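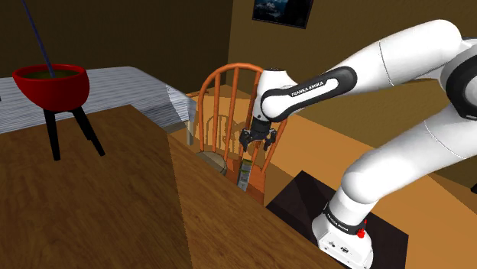 I paid for Nuto out of my own pocket, so let me get that out of the way before I start complaining about it. The simulation kit cost me $1,392, and that's the hobby and classroom license, the one they describe as the "starter" package. I've had it since August, I use it most evenings after nine, and I still like opening it up. I also think they're selling it wrong, and I've been grumbling about it to my friends long enough that one of them (hi, Sylvie) told me to go write it down somewhere.

If you haven't run across it, Nuto gives you a pile of furnished rooms, a few arms to put in them, and a scripting window where you tell the arm what to do. The one I keep going back to has a white Franka Emika arm next to a big brown table, with an orange spindle-back chair on the other side of it and a little carton sitting on the seat. My job, which I gave myself, is to get the gripper down onto that carton without clobbering the chair. You'd think this would take an evening. I am well past an evening!

And that's the part I love. Anybody can make a demo where an arm picks a cube off a bare white floor. I did it in Skukov years ago, felt like a genius, and then learned nothing for months because there was nothing in the way. Put a chair back between you and the thing you want and suddenly you have to think about where the elbow goes, and whether the fingers are open too wide to come down past the wood, and what the wrist is doing while you're busy worrying about the fingers. The carton leans a little, too. I have said some words to that carton.

So the rooms are good. I mean it. There's wood grain on the table, there's a striped cloth over the furniture behind it, the sun (or whatever they're using for a sun) throws a shadow of the chair onto the floor with all the little slats in it. My friend Thảo Đỗ, who teaches high school shop and has no patience for software, sat with me for a whole evening moving the arm around because she wanted to see it bump into things. Her students would eat this up.

Which brings me to the complaining. Her students aren't going to get it, at that price, with that license. "Classroom" in Nuto's world means 2 seats. Two! Thảo has a room full of teenagers. If you want more seats you go up to the next package, and the sales page won't tell you what it costs until you fill out a form and somebody calls you. I filled out the form. Somebody called me. He was very nice, and by the end of the call I knew less than when I picked up.

The renewal bugs me even more. Year two is $1,098 if you want to keep getting new rooms and fixes. I can live with paying for new rooms, but fixes? There's a bug in my version where the script window forgets which joint you had selected every time you reset the room, so you click it again, and again, and you reset a lot when you're as bad at this as I am. It was there on the first day. I don't think I should be paying for a second year to get the first year working.

Đức Ninh, who got me into all of this and has opinions about everything, says I'm being unfair. His argument is that a real arm costs more than my truck, that I'd have broken it by now (true), and that the price of the kit is small change next to that. He's not wrong about the truck. But I was never going to buy a real arm, and neither is Thảo's school. The honest comparison for people like us is the other stuff we could run on the same laptop. Giáp is free and ugly and has a forum full of people who answer you the same night. Gameck is cheaper and the physics are mushy, but a teacher can put it on every machine in the lab with one key and go home.

I'd take Nuto's rooms over either one, any day. I just think the folks in charge of the pricing have pictured a customer with a purchasing department, and the folks who built the rooms pictured someone like me, up too late, trying to sneak a gripper past a chair. They should talk to each other.

What would I tell you to do? If you already know you like this sort of thing and the money won't hurt, buy it, and block out an evening for the setup, which took me 7 tries to get through because the license check kept timing out. If you teach, call them and be a pain about the seats. Tươi Hứa, at the community college near me, did that and got a longer trial out of it, though not a lower price. And if you're only curious, start with Giáp, get annoyed at how it looks, and come back in the spring. They usually run a sale then, and I wish I'd waited for it.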